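Ticket: price list import stops before the end
Product: Pendis Stock, hire edition
Status: waiting for customer

Good morning,

we hire out party furniture from our shop in Estville and we have a second store in Vurnurmont. Yesterday I tried to import the new price list from our supplier Tichý. The file has 3,329 lines. Pendis says "Import complete", but when I open the list there are only 3,000 articles in it. The last articles of the file are missing, for both stores.

What I have tried already:
– saved the file again as CSV with semicolons
– removed the accent from "Tichý" in the supplier column
– imported on the other computer, with the same result

I did not delete the old price list, so we can still write offers. But the prices in it are from last September.

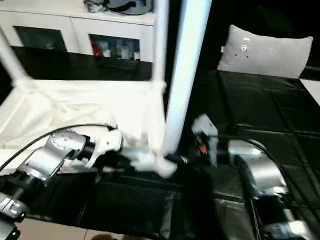
Pendis Support: Thank you for the clear list. The accent is not the problem, you can put it back. Your account is still on the old import module, and it stops at 3,000 lines without any warning. Please split the file in two and import the second part with "Add to existing" ticked. Please also check line 1,118, where the price field has a comma and a full stop together.

I have split the file and the second part went in. Now all the articles are in the list. I corrected line 1,118 by hand.

One question stays open. Roughly 700 articles show the price without VAT in Vurnurmont and with VAT in Estville, the white plastic chairs for example. The setting "Prices include tax" is on in both stores – I looked twice. Should I import again, or is there a way to recalculate only these?

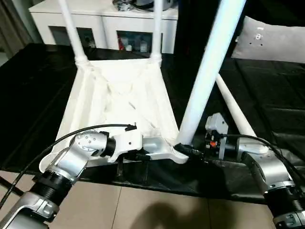

Attachment 2: plastic chair, white, underside

Pendis Support: Please do not import again. Open Stores, choose Vurnurmont, then "Recalculate prices", and write here what it shows.

Last updated: 13/08/2023
Contact | © Pendis | Back to top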